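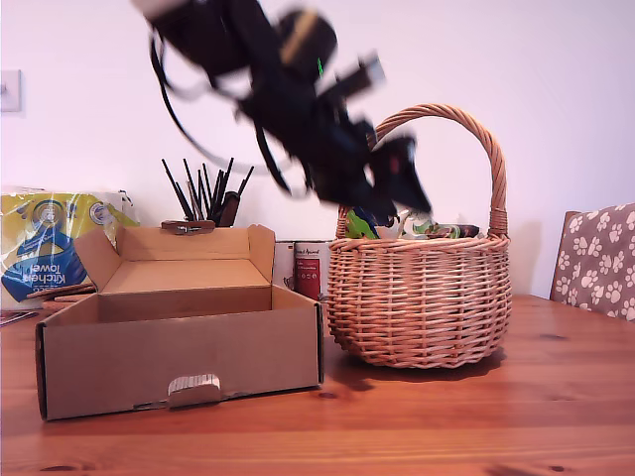 Cutier is a small set of end-of-day share prices that I keep for 62 smaller companies, the sort that drift along for weeks and then jump on a trading update before anyone's had breakfast. I started it in a spreadsheet, got fed up with the spreadsheet, and moved the lot into plain CSV files so other people could poke at it too. The easiest way to picture the layout is as a box and a basket, like the open cardboard box on the left and the wicker basket over to the right of it: everything I download lands in the box folder untouched, and only the rows I've checked get copied across to the basket folder. If you want prices you can chart tonight, go straight to basket. If you want to argue with me about what I checked (please do!), you'll want both.

Home Files Notes Changes Ask

What's in the files

There are four files in basket, and they all share a ticker column, so you can join them however you like.

- prices.csv: the one most people want. Five columns: date, ticker, open, close, volume.
- dividends.csv: ex-dividend date and amount per share, in pence.
- events.csv: trading updates, placings, takeovers, suspensions. My own wording, so expect the odd grumble.
- names.csv: ticker to company name, with the old name where there's been a change.

Prices are in pence as well, all the way through. The earliest version had some rows in pounds and some in pence and it made Skolleck look as though it had lost nearly everything overnight, which gave Kumaresan Chettiar a nasty moment when he loaded it. Sorry again, Kumaresan. Any row that was in pounds has been converted in basket and left alone in box.

How a row gets checked

I compare the close with the day before. If the move is big enough to make me raise an eyebrow I go and look for news, and if there's news it gets a line in events.csv and the price stays. If there's no news I look at the volume. A huge move on a tiny volume is usually one impatient person selling a few hundred shares into nothing, and those stay too, because they really happened and you could really have been on the wrong end of one. What I throw out is the proper rubbish: zeros, a close dated on a bank holiday, yesterday's row repeated with today's date stuck on it.

Estela Quezada wrote the script that spots the repeats. It's called twice.py and it lives next to this README. It prints the suspects and leaves the deleting to you. 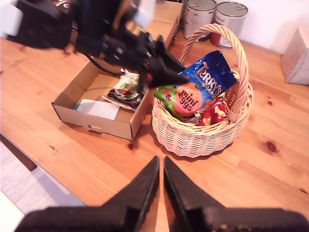
Things that are wrong and I know about it

- Benedetti was suspended in June and came back under the same ticker after a share consolidation. Prices before the suspension are NOT adjusted. Draw a line chart across it and you'll get a cliff going the wrong way.
- Taltomex has two gaps in volume where my source gave me blanks. The closes are fine. I've left the cells empty, so check how your software reads them before you take an average.
- Opening prices are weak generally. For quiet shares the open is often just the previous close carried over. I wouldn't build anything on the opens, and I've asked Jaanus Navickas not to, and he's doing it anyway.
- Companies that got taken over stay in the files until their last day and then stop. I haven't removed them, so you won't be looking only at the survivors, but I only add new companies when I feel like it and that's a bias of its own.

Was it picked fairly?

No! It's a watchlist. I chose companies I was curious about, plus some that Gemma Ferraro nagged me into following. It leans heavily towards engineering and packaging and has hardly any banks. Please don't write "small caps did such and such" on the strength of it, or if you do, say where the numbers came from so people can wince in my direction.

It isn't advice either. I hold shares in some of these, including Skolleck, and I'm not an especially good investor.

Using it

Copy basket wherever you like and open prices.csv. Dates are year first, so sorting them as text works. If you use R, Temitope Usman has put a loader in the extras folder that does the joins and handles the Taltomex blanks properly. I don't use R myself, so questions about it go to Temitope.

For corrections, send me the ticker, the date, what I've got and what you think it should be. A link to the announcement helps a lot.

Last changes, October 2020

Converted the remaining pound rows, rewrote the Benedetti note, renamed a column that had a space in it. The old name will break any script that still expects it, sorry.

Filed under: Shares, Price history, Small companies

Contact | Copyright the Cutier notes | Back to top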